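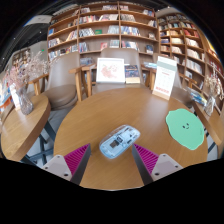 The second pair of fingers is on the gripper and they are better than the first pair. I printed them in magenta because that was the spool I had loaded, and I'm keeping the color now because I can find the fingertips in the video without squinting.

For anyone who hasn't read the December posts: I'm building a hand-held gripper with a camera on it, so I can record myself picking things up and later train the small arm on my bench to do the same. The arm is a Deveo kit I bought used from Kaan Ekinci. It works, mostly. The hand-held part is my own design, drawn over the winter and printed at the Drodus shared workshop, where I pay for bench time and a shelf.

The first fingers were solid. They held a block fine and pushed everything else away. The new ones are ribbed, with parallel slats between the outer wall and the inner face, so the finger can bend around whatever it closes on. I ended up with slats 2 mm thick after trying thinner ones that folded over and stayed folded. The inner faces are dark grey and give me more grip than the bare print did.

The plates the fingers mount on are light grey and triangular. I redrew them after the old ones let the fingers twist under load. Tightening order matters more than I expected. If I do the big fastener first, the finger sits a hair off and the tips don't meet. Small ones first, then the big one, then check the tips against each other.

A computer mouse is harder than I thought it would be. It's low and rounded, and the sides slope in a way that makes the fingers want to ride up. Coming in with both tips close to the table helps. A clear shell is another problem, one for the camera this time. Edges you can see through don't give the software much to go on, and I'd like to have a lot of those in the set before I train anything. Ok-hee Ham has been telling me to stop practicing on foam blocks for weeks, and she was right.

My target is 1,000 recorded grasps before I touch the arm again. I sort them in folders by object, which is slow – A-yeong Ji has a script for it that I still need to set up on my laptop.

Still to do: the trigger spring is too stiff and my hand hurts after a long session. Wayne Charbonneau gave me 6 softer springs to try. The cable also needs a clip near the handle so it stops pulling sideways. I'll post the finger files once I've fixed the fillet at the base, where one of the spares cracked.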